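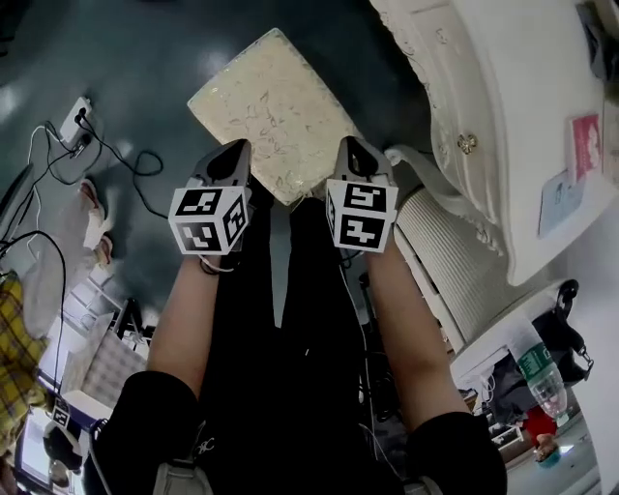 *Both grippers in hand, slab on the floor.*

April was mostly spent on the Basuveck task set, which is the hand-held part of the work at Willeck. The floor-level tasks came first. They look simple on the sheet and are awkward in practice: the operator has to bend, both forearms go low, and the marker cubes have to stay visible to the head camera for the whole reach. If one wrist rolls too far, the faces of the cube turn away and the pose estimate for that hand drifts until it comes back.

We kept 242 demonstrations from the month. The rule for keeping one is dull. Both cubes must be tracked from start to finish, with no gap longer than 2 seconds, and the fingers must close fully at least once. Everything else is sorted by a script called Grimo, which I wrote in an afternoon and have been patching ever since. It currently handles dropped frames properly and clock offsets badly.

Clock offsets are the larger problem. Each gripper has its own camera and its own clock, and the head camera has a third. We now clap the fingers together three times at the start of each take and align on that. It is crude, but it got the error below one frame on all but 11 takes, and those were re-recorded. 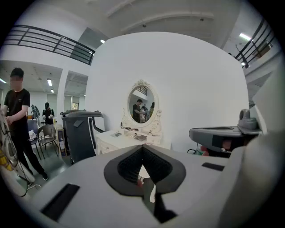 **Why not drive the arm remotely and record that?**

We did, on the Janjua rig, for most of the winter. Remote control gives you joint angles directly, with no tracking to worry about, but a careful operator took about four times as long per take and moved in short, hesitant steps. The policy learned the hesitation as well.

Hand-held takes have the opposite fault. People move faster than the arm can, so the trajectories have to be slowed down before training, and some wrist angles are simply out of reach for it. Grimo flags those now. I would still rather throw away a fast take than train on a slow one - storage is cheap and operators get tired.

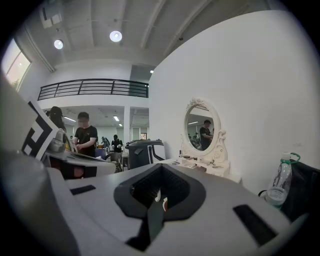
## Still to fix

- Finger width calibration. The left gripper reads 3 mm wide when fully closed.
- A proper start signal to replace the clapping.
- Slab tasks with the operator approaching from the far side. All the current ones start from the same direction.
- Grimo's log file, which overwrites itself at midnight.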